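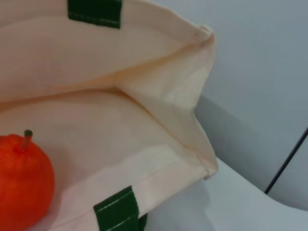
Page last changed: Sunday, October 30, 2022

Canvas shopping bag, handles sewn inside the rim – is this strong enough?
Forum: Bags, baskets and packing

gandmont_lane wrote:
Good evening to all. I have bought a cotton bag for the weekly shopping, cream canvas with dark green handles, and I would like your opinion before I trust it with glass jars. The handles are of flat woven webbing and they are sewn onto the inside of the rim. My old bag from Flaseo had them outside, with a square and a cross of thread on each end. On this one I find only straight rows of stitching. Is it a weaker way to do it? I walk 590 metres from the shop, with one steep street, and I don't want to arrive with two handles and no bag.

Please excuse my English, I learnt it mostly from knitting patterns.

tinbutton wrote:
Your English is fine. Inside is fine too. What matters is how many layers the needle went through. If the rim is folded over and the stitching goes through the hem as well, you have webbing plus double canvas and it will hold a lot of potatoes.

oldpegbag wrote:
I don't agree with tinbutton. Straight rows pull like a perforated stamp. The first row takes all the weight, then it opens, then the second. I have mended three of these for my sister, all the same fault. A box with a cross costs the maker one minute more and they don't want to pay for the minute.

tinbutton wrote:
Were your sister's bags canvas, or the thin ones they give away at fairs?

oldpegbag wrote:
Two thin, one canvas. The canvas one had carried tiles, I admit.

gandmont_lane wrote:
Thank you both. Yes, the rim is folded, there is a proper hem with a seam along it. I turned the bag over my arm and looked at the back side of the stitches and they go through everything. The thread is pale, so on the green it is easy to check.

My second question is about the shape. The canvas is soft, without stiffening, and the bottom goes into wrinkles when nothing is inside. When I put eggs in, they lean. Do you put something in the bottom?

Ekua Sarpong wrote:
I cut a piece of thick card to the size of the base and cover it with oilcloth. It lifts out when the bag goes in the wash. I used a wooden board once – never again, it was heavier than the shopping.

marrow_and_sons wrote:
Why buy a soft bag and then make it hard? The good thing about soft canvas is that it folds into a coat pocket. Put the heavy things first, the tins and the milk, and they make the floor for you. Eggs on the top, bread beside the eggs. My wife bought a stiff one from Custido and it lives in the cupboard because it is too big to carry empty.

Ekua Sarpong wrote:
Mine folds perfectly well, I take the card out. But I go by bus, and on a bus a bag without a floor falls over. It depends how you travel.

oldpegbag wrote:
On washing: do it at 30, not at 60, whatever the label says. Unbleached cotton shrinks, webbing often does not, and then the canvas puckers where they are joined. And with dark green I would put a colour-catching sheet in the first time. Cream next to green is asking for trouble.

tinbutton wrote:
Here I agree with oldpegbag, for once. Dry it upside down by the bottom corners, so the pegs don't mark the rim.

gandmont_lane wrote:
I will do the card, but without oilcloth, I have none at home. And this week I sew a cross on each handle end, with green buttonhole thread from Sandhu. If tinbutton is right it was not necessary, but I will sleep better. Does anybody know which needle for so many layers? I have a 90 in the machine now and I am afraid for it.

oldpegbag wrote:
110, a jeans needle. Go slowly and turn the wheel by hand over the thick part.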